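Stondura Household Sorting and Packaging Recovery Project
Progress report, second period
Prepared by Volkan Yurt for the Tastberg program office

1. Status

Work in the reporting period covered the living room tables in the participating homes. The kitchen counters were finished in the first period and are not discussed again except where the method changed. Spending is within the amount approved. The home count stands at 21, against a target of 40 by the close of the grant. Two homes withdrew before their first visit and have been replaced from the waiting list.

2. Method

The sorting sheet was revised in June. The earlier sheet asked for a single entry per item and did not separate packaging from the goods it came in. The new sheet has one line for packaging, one for drink containers, one for trays and other rigid plastic, and one for personal items that stay where they are. Tissue and other soiled paper go on the packaging line with a mark for trash.
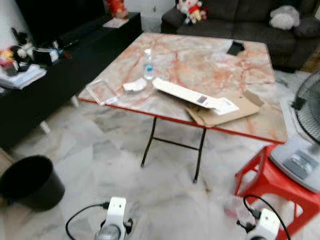
The order of work at a table is now fixed. Personal items are recorded first and left in place, drink containers second, and packaging last. Trays are taken before any cardboard is moved. On the folding table with the pink and orange veined top, the sheet gives the clear tray and the small piece of crumpled white paper separate lines, while the long white box and the flattened brown cardboard under its right end are treated as one stack and lifted from the top down. Under the old sheet all of this would have been a single entry marked "mixed." The sofa and the low cabinet along the wall are outside the work area, and toys and figurines kept on them are not recorded.

Bottles that still hold liquid are closed and set aside for the resident. They are emptied only with the resident's agreement. This adds a short delay at the end of each visit but has removed the main source of spills noted in the first report.

3. Labels and cardboard

Address labels remain the slowest part of the work. The recovery yard at Bumwood accepts cardboard with labels attached, but our agreement with residents requires that names and addresses be removed or covered before anything leaves the home. The current practice is to cut out the labeled section and bag it separately — peeling was tried and tore the surface layer too often.

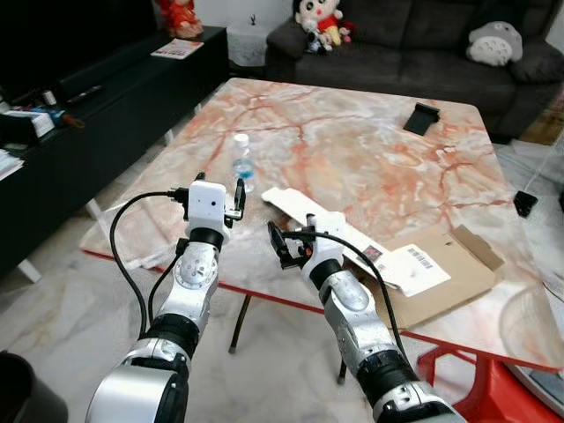

Cardboard is to be flattened before labels are handled, with the printed side up. A folded box hides one or more faces, and labels were missed in the first period for this reason. With the brown box opened out and the white strip laid across it, the barcode label faces up and can be reached without turning either piece. The cut is made on the strip alone, after it has been moved clear of the box. Flaps that hang past the table edge are folded in before cutting, particularly on light folding tables, where pressure near the edge can tip the top.

Recovered cardboard to date is 190 pounds by the yard's scale tickets. Rigid plastic is not weighed at Bumwood and is reported by bag only.

4. Open items

The bag supplier, Tsang, has changed the size of the small clear bag used for cut labels. The new bag is narrower and does not take a full-width strip. A sample of the next size up has been requested.

The sheet still has no line for small tags attached to packaging. They are entered with labels for now — this overstates the label count slightly, and a separate line will be added at the next printing.

5. Next period

Visits continue in the remaining homes, with hallway shelves added to the work area. No change to the budget is requested. Scale tickets and completed sheets are held at the Stondura office and can be sent on request.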